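Company > About Us > Who We Are

Skulelano sorts and resells used classroom supplies. Schools, day cares and after-school programs send us the boxes they don't have time to go through, and we turn them into sets that another classroom can use.

The company was started by Su-chen Yuen and Nele Vanhove, who had both worked in school purchasing and kept running into the same problem. Storage closets were full of building toys, math pieces, play food and craft leftovers, all mixed together, and the usual answer was to throw the whole box away and order new. They rented a unit in Travurness one August and began with the contents of a single elementary school. We are still in the same building and have since taken over the unit next door.

What we take

We accept building plates and bricks, counting pieces, wooden and plastic shapes, rings and cylinders, toy food, flat boards and trays, and most small loose parts. Items do not need to be clean or complete. We do not take electronics, books, stuffed toys or anything with a battery compartment. Please tape boxes shut and write the name of the school on two sides.

How sorting works

Every delivery is weighed at the door and given a lot number. The contents then go into metal bins on the sorting tables, a few pieces at a time. Small lots are easier to check, and a cracked edge or a missing part is harder to overlook. We have used the same style of bin for years. The coating on the sides wears off and the floors get scratched, but they hold up and they wipe clean.

Building plates go to the Nijs shelves, named after the hardware store that sold us the shelving. Shapes and counting pieces go to the wash room. Pieces that can't be identified are put in the Sketus drawer and looked at again at the end of the month. A fair number of them do get matched to a set.

What we sell

Finished sets are packed in clear bags with a printed contents card. We currently list 177 different sets, and individual pieces can be ordered by the pound. Last year 476 schools and child care programs bought from us. Orders over $300 ship free within the continental United States. Smaller orders ship at cost or can be picked up at the Travurness counter.

Visits

Teachers are welcome to come in and look through the open shelves. Call first if you are bringing a group. Parking is behind the building, and the entrance is the green door next to the loading dock.

Page last updated 2026-04-28
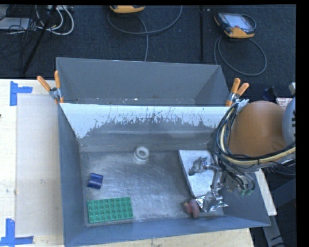
Photo: Skulelano. Sorting bins with a green building plate and other loose pieces.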